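Sarby adds embargo field and delivery log to release distribution tool

05/06/2020

Sarby, the press release distribution service used by independent labels and self-managed artists, has changed the way it handles embargoed music announcements. The update went live this morning for all accounts and applies to both single and album releases.

Under the previous system, an embargo was typed into the body of the release as a line of text. Editors who received the email had to find it, and feed readers that pulled the release automatically ignored it. The embargo is now a separate field with a date, a time and a time zone. Releases that carry one are held back from the public newsroom page until it lapses, while contacts on the sender's approved list receive the full text straight away.

Lieven De Graaf, product manager at Sarby, said the change followed a review of support requests that began in March. "Most of the complaints were about time zones," he said. "A label in one country would write midnight and a blog in another would read it as their own midnight."
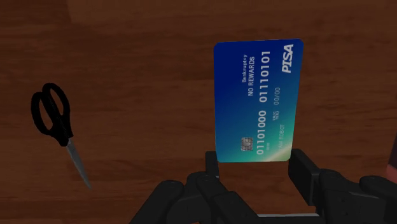 Credit: Sarby

The second part of the update is a delivery log. For each contact, the sender can see whether the email was accepted, deferred or bounced by the receiving server, along with the server's reply. Open tracking has been switched off by default. De Graaf said the open figures were unreliable - mail filters often load the tracking file before anyone has read the message.

Audio attachments are no longer accepted. Senders must supply a private streaming link, and the form checks that it resolves before the release can be scheduled. Cover art and press photos can still be attached, up to 2 per release. Anything further has to go in a linked folder.

The service was tested with 109 accounts, among them the folk and electronic label Nudurberg. Ingegerd Berge, who runs publicity for the label, said the log had been useful for cleaning up an old contact list. Of 2,265 addresses imported for the trial, about 1,000 were rejected by the receiving server and have been removed.

Berge said the label would keep writing to its main reviewers by hand. "The tool is for the wider list. A radio producer we have known for years gets a normal email."

Existing releases will not be converted. Drafts with an embargo written into the text will show a warning when opened, and the sender has to enter the date in the new field before scheduling.

Pricing is unchanged. An export option for the delivery log, in CSV format, is planned for a later version, according to Sarby developer Tormod Vik.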